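Robots at work: who does the boxes now?

Think of a parcel firm. Lots of boxes. Someone has to open them, check they're empty, stack them, fill them, send them off. All day long!

At Kodico, a packing firm, people used to do every bit of that by hand. More than 200 boxes a day each. Sore backs, sore wrists. Then a robot called Jament came to do the lifting and stacking.

But opening up a used box, holding it by the flaps, looking inside for old tape or rips? Still a job for hands. Boxes are floppy and every one is a bit diffrent.

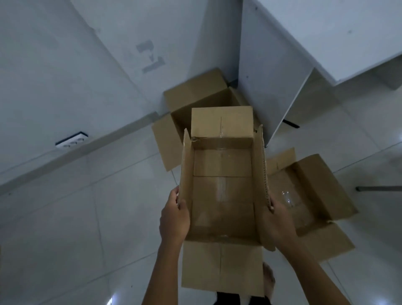 My arms don't ache at home time any more, says Isla Dow, but I do miss chatting, the robot's side of the room is very quiet.

So some things get better and some get worse. Isla had 8 weeks of lessons to learn how to stop the robot, start it and spot when its stuck. New job, really. Two of her friends moved to other work, and one didn't want to.

Can a robot learn the hand bit too? Maybe. People are trying. It has to know how hard to grip. Too hard, squashed box. Too soft, dropped box.

Try it yourself. Get an empty box, hold it by two sides and look down into it. Feel how the sides bend?

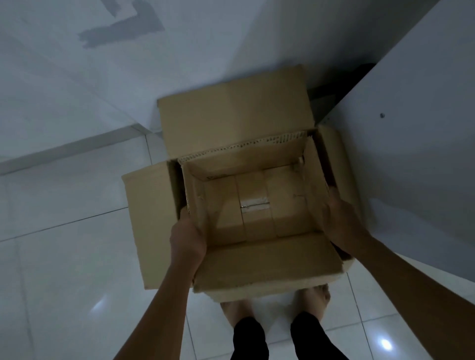 Words to know

Automation: when a machine does a job that a person used to do.
Grip: how you hold on to something.
Flap: the bit of a box that folds open or shut.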